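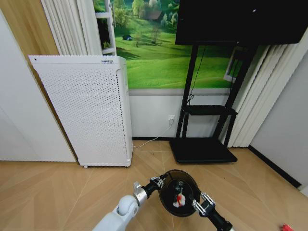 Adding a translated novel to your Plondlow shelf

Search by ISBN first. Title searches mix the original with its translations, and Plondlow lists them as one work with several editions.

1. Open the work page and select All editions. The Grondano page shows 26.
2. Filter by language, then by publisher. For the Pito paperback, check the page count - 465 pages, against 793 for the two-novel omnibus.
3. Confirm that the translator is credited. If the field is blank, select Edit and enter the name with the role Translator, not Author.
4. Type accents as printed. Ñahui and Nahui are indexed as separate titles, and a review posted to one does not appear under the other.
5. Select Add to shelf, then set the date read.

Ratings are pooled across editions. Reviews stay with the edition they were written for, so switch editions before posting.

Last updated 2 December 2019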